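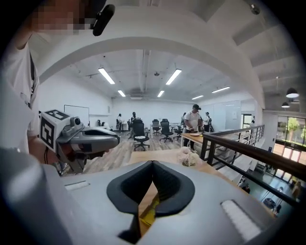

Every July my brother-in-law asks me when he can buy a robot that does the dishes, and every July I tell him to keep his sponge.

I'm not against the idea. I worked 12 years on a packing line at Castum and I'd have handed over half that job gladly. But look at what gets shown off. Hasport put out a clip this spring of an arm folding a towel. Nice towel, nice fold. It was sped up, and it was one towel, flat on a table with nothing else on it. My laundry comes out of the dryer in a ball with a sock inside the pillowcase.

The new thing is to have people do chores while holding the gripper themselves, so the machine can learn from the recordings. Fine, maybe that works. Afiq Nugroho, who still runs a shift at Castum, thinks two years. He also thought two years when we bought the bin picker, and that one still stops dead at a shiny bag.

Clearing a table sounds easy until there are flowers on it, a plate somebody hasn't finished with and chairs pushed out every which way. A kid of 12 handles that without thinking.

Ask me again next July. I've got 22 glasses in the sink from last night.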